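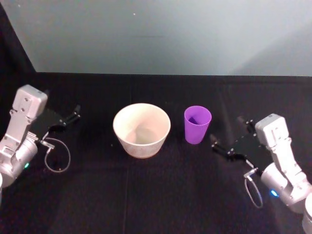
Ticket 854
Product: Tristow two-arm bench unit, kitchen chores package
Site: Burkanthorpe
Raised by: site support
Priority: normal
Status: open, waiting on Treloar
Related: 732 (closed)

Summary
Pour routine leaves product in the cup or drops it outside the bowl. Customer wants to know if the unit can be signed off for dry measuring and pouring in the prep kitchen, or if staff should keep doing it by hand.

Reported behaviour
Customer ran the pour routine 54 times over the week with rolled oats. 8 runs failed. In five of those the cup came back with oats caked in the bottom corner. In the other three, oats went over the rim and onto the cloth. No arm faults, no stops, nothing in the alarm list. The unit logged all 54 as completed.

Customer also asked if the cups can go through the dishwasher. Yes, top rack. Let them dry fully before refilling.

Friday, 9.10 am
Remote session. Software is current. Jarngate grip module is on the same version as the one in 732, so the slipping fault from that ticket should not apply. Asked the customer to re-seat both gripper cables at the connector and check the fingers for flour or grease. Both done. No change.

Friday, 10.25 am
Checked the pour angle. It was at the factory setting, which was worked out with dry rice. Oats don't run like rice. They hang up in the cup until it is well over and then come out in a clump. Raised the final angle one step and slowed the last part of the wrist turn.

Also found the bowl position had been taught with a narrower bowl. Had the customer re-teach it with the wide one they use now.

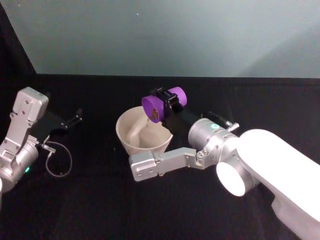 Friday, 11.40 am
Pour tests after the change, using fine meal first because it is the easier material. The overspill is a matter of where the lip of the cup sits when product starts to move, so that was the point to watch. With the purple cup on its side and its mouth over the bowl, what comes out looks like a thin, pale stream, and the lip is close enough to the bowl that there isn't far to fall. Left arm stays parked with its fingers open for this routine. That is normal and the customer can ignore it.

Friday, 1.15 pm
Back to oats. Ran the routine until the customer needed the bench. No overspill. One cup came back with oats still in it, and the unit again logged the run as completed. So the spill is fixed by the re-teach and the hang-up is improved but not cured.

Cause
Overspill: wrong bowl taught. Fixed.
Hang-up: pour angle too shallow for flaky product. Partly fixed.
False completion: the routine does not check the cup after pouring. It reports that the arm finished the motion. Not a site fault. Passed to Treloar as a software request.

Advice given to customer
Fine for rice, sugar and dry meal with someone nearby. Not signed off for oats, brown sugar or anything damp. A person pouring oats taps the cup without thinking about it and looks inside afterwards. The unit does neither yet. Until it does, have staff check the cup at the end of each batch and weigh the bowl where the quantity matters.

Re-teach the bowl position whenever the bowl is changed, even for one that looks the same size.

Outstanding
1. Treloar to advise if a shake step can be added at the end of the pour.
2. Treloar to advise on a cup check before the run is marked complete.
3. Customer to send the log from the next oats batch.

Ticket stays open until items 1 and 2 are answered.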